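# Rice that does not stick, and a cooker that does not smell

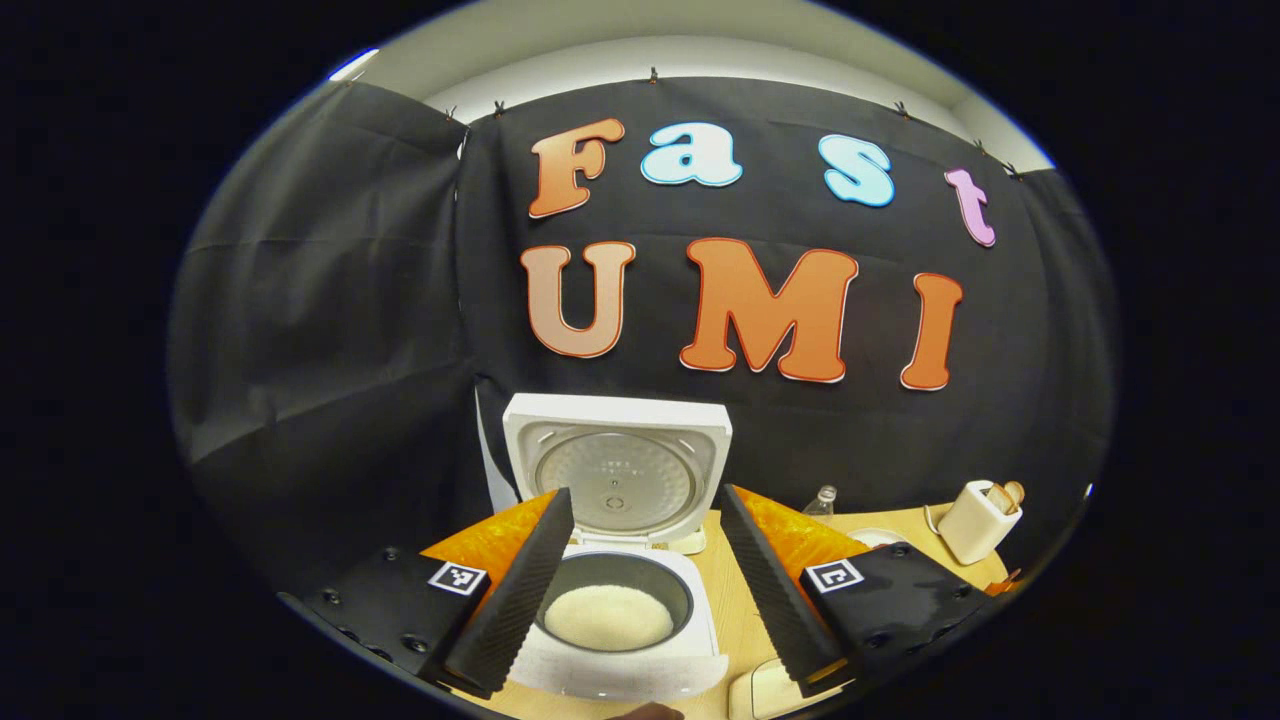 *Reading time: 2 min*

When I moved to Nevelow I had a small kitchen with one good socket, and the rice cooker stood at this socket all year. I have learned some things about it, mostly by doing them wrong first. I write them down for people who have just bought their first cooker.

**Wash the rice in a bowl.** Many people wash it in the inner pot. I did this too, until the coating began to look gray where the grains rub. Use any mixing bowl, pour in cold water, stir with the fingers, pour off. Do it again until you can see the rice through the water. It never becomes fully clear, so do not wait for that.

**Dry the outside of the inner pot.** Wipe the bottom with a towel before you set it on the heating plate. If a grain of rice is lying on the plate, the pot stands crooked, and one side cooks faster than the other. I look under the pot every time now.

**Leave it closed after the click.** When the switch goes to warm, the rice is not finished yet. I leave it for 15 minutes with the lid down. After this I open it and turn the rice over from the bottom with a flat paddle. A wet paddle sticks less. Metal spoons stay in the drawer.

**Do not keep rice warm overnight.** The edge becomes yellow and hard and the smell goes into the lid. What we do not eat, I spread on a plate so it cools fast, then it goes to the fridge in a flat box. For fried rice on the next day this is even better than fresh rice.

## Cleaning the lid

The bad smell is almost always from the lid. On my old Grandine the inner plate came off with a small push. On the one I have now it stays fixed, so I clean it with a soft cloth and warm water with a little dish soap, and then a second cloth with only water. Unplug it first and let it cool. The steam vent usually comes out. Pull it, rinse it, and look inside, where starch collects like glue.

If the smell stays, fill the inner pot with water to the lowest line, add 2 slices of lemon, and let it boil for some minutes. Pour it away and leave the lid open until everything is dry. I do this in the evening and close the cooker in the morning.

## Where to put it

Steam goes straight up. My neighbor in the house on Graltska Street had her cooker under a wall cabinet, and the wood under there became soft and swollen. Pull the cooker forward to the edge of the counter when it works, but watch the cord if you have small children.

## Small things

- A scratched inner pot can often be bought alone. Write down the model number from the bottom of the cooker before you go to the shop.
- The measuring cup from the box is smaller than a normal kitchen cup. The lines in the pot are made for this one, so keep it in the rice bag.
- Brown rice needs more water and a longer time. Soak it before, if you remember.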